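# Setting Up a Wrist Camera Demonstration for an Open Day

Revised Nov 23, 2020. Applies to the Mistham open day and to off-site visits. The Stockdale bay has its own sheet for power and network.

This page covers the wrist camera station only. Visitors stand behind the rope, watch the arm move, and see the wrist camera feed on the large monitor. One operator runs the arm. A second person stays at the monitor and answers questions.

## Before you start

You need:

- the arm, mounted and homed
- the wrist camera with its data cable
- the monitor and a stand
- a laptop with Trullero installed (our playback and jog software)
- black tape, spare cable ties, side cutters
- rope and posts

Allow 2 hours for setup if the arm is already bolted down. Moving it from another bay takes most of a morning.

## 1. Secure the cables

1. Put the arm in the service pose and press the emergency stop.
2. Lay the camera cable along the arm. Leave a service loop at each joint large enough for the full joint range.
3. Tape the cable down starting at the wrist and working back. Overlap each turn by half the tape width.
4. Do not tape across a joint gap or over a ventilation slot.
5. Release the stop and jog each joint to both limits at low speed. Watch the loops. If one pulls tight, cut the tape and redo that section.

Old tape can stay if it is still holding. Peel it back only when the cable underneath has to come out.

## 2. Check the camera

Start the feed in Trullero under Devices > Wrist. Set the exposure to auto for a room with windows, and to manual for the Stockdale bay. The overhead tubes there make auto exposure hunt whenever the wrist rolls.

Part of the gripper will always be in view. Do not tilt the mount to get rid of it. The calibration file assumes the factory angle, and changing the tilt means recalibrating before the next work session.

Expect blur when the wrist moves fast. For the demonstration, cap the wrist speed at 17 percent. Higher values are fine for the arm but the monitor becomes hard to follow.

## 3. Load the motion sequence

The standard sequence is named Farine. It has 23 waypoints and three parts:

| Part | Motion | Operator action |
|---|---|---|
| A | Low pass, camera toward the floor | Hold enable switch |
| B | Slow lift and roll | Hold enable switch |
| C | High pose, camera toward the room | Pause at the end for questions |

Run it once with the bay empty. Check that no waypoint puts the gripper within reach of the rope. The version saved in May had a wider part C and must not be used. Delete it if you find it on the laptop.

## 4. Run the demonstration

- Let the group settle behind the rope before enabling the arm.
- Say what part is about to run. Then run it.
- At the end of part C, press pause and leave the feed on.
- If anyone crosses the rope, press the stop first and talk second.

The most common question is which way the camera is facing. Jog joint 6 a few degrees each way and let them compare the arm with the monitor.

Visitors also ask about the tape. It holds the cables.

## 5. Shut down

Return to the service pose, press the stop, close Trullero, then cut power at the cabinet. Log the run count. The last open day ended with over 447 on the counter, so reset it if you want a clean figure.

## Reference views

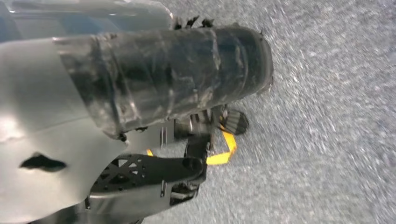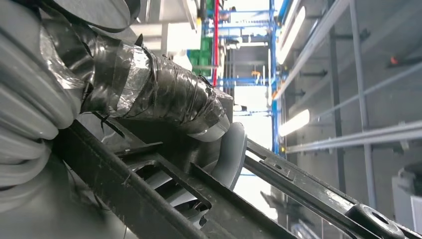 *Wrist camera views with gripper hardware and taped sections in the foreground. First: gray carpet behind. Second: blue steel framing and lit fluorescent tubes behind.*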